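# Hangers, round two

I promised in my last post that I'd write up what happened with the hanger task, and then I went quiet on you. Sorry! Jana Kettler emailed to ask if I'd given up on the whole thing (I haven't), so I finally sat down with a coffee and my messy notes.
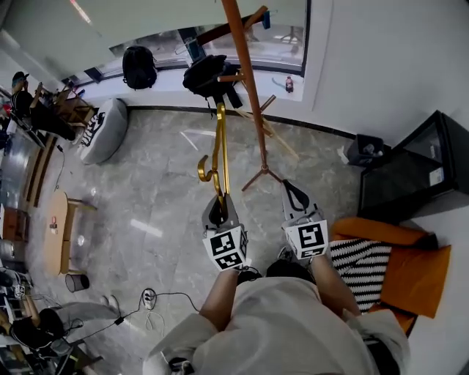

Quick catch-up for anybody new. I'm trying to get a policy to learn household chores from people doing them with hand-held grippers, so no robot in the loop while we record. You squeeze the grippers, you do the chore, the cameras see what your hands are up to, and the marker cubes tell us where each gripper is. Then all of it goes into training, and the arm at our Premdale lab gets to have a try.

Round one was 300 demos of one chore: take a hanger off the coat stand, put it back on the coat stand. I thought this would be a nice easy warm-up. Ha! A wire hanger is basically a shiny line in space. It swings, it twists in your fingers, and it looks totally different depending on which way it's turned. I picked a gold one for the same reason I pick anything, I liked it, and I'm pretty sure I'd pick a dull fat plastic one if I got to start over.

The first policy was bad. It would reach for the right spot and close on air, or catch the bar way out at one end and then have no idea what to do with the hook. Out of 30 tries it got 5. Shanti Nigam, who shares my desk and has way more patience than I do, went back through the demos with me one evening and spotted the problem in maybe ten minutes. I'd been sloppy with my second hand. Sometimes I used it to steady the stand, sometimes I used it to nudge a bag out of the way, and sometimes it just sort of floated there doing nothing. To me those all felt like the same chore. To the model they were three different chores with the same name, and it came up with a mushy average of the lot.

So for round two we wrote down rules (on paper, taped to the wall, very high tech):

- Right gripper goes to the stand first, every time.
- Left gripper doesn't move toward the peg until the right one has closed.
- No pausing with a gripper open in mid-air. If you lose your place, stop and throw the demo out.
- Keep both cubes where the head camera can see them.

That last one is harder than it sounds! When you turn your wrist to get a hook over a peg, you want to roll the whole gripper over, and there goes your cube. We lost a big pile of recordings that way in the beginning. I now do this funny elbow-out thing that my shoulder hates, and tracking drops out a lot less.

The other thing I changed was the clutter. In round one I kept the stand bare because I figured clean data was good data. Then somebody hung a backpack on it before a test and the arm just froze up. Now the bags stay on, and we shuffle what's on the pegs every so often. Shanti also wanted us to stop tidying the rest of the room between sessions, and I am extremely happy to go along with that one.

Results! Same arm, same kind of test, 30 tries again, and the new policy made it 2 times out of every 3. I did a little dance. I should say it's one stand and one hanger in one room, and the tests were run by the same two people who collected the demos, so please don't go quoting me. The misses were mostly at the very end, where the hook touches the peg and slides off instead of dropping over it. The arm then lets go anyway, very confidently, and the hanger hits the tile with a clang you can hear down the hall.

Jana thinks that's a timing thing and wants me to train on the last bit of each demo a second time with more weight on it. I think we need some kind of touch signal in the fingers, because from the head camera a hook on a peg and a hook beside a peg look awfully alike. We'll try hers first, it's cheaper.

After that I want to take the grippers over to Drirkano's apartment set in August and see how the policy does on a stand it's never met. If you've tried anything like this with wire hangers, or with any thin metal stuff, leave me a comment and tell me what you used for tracking.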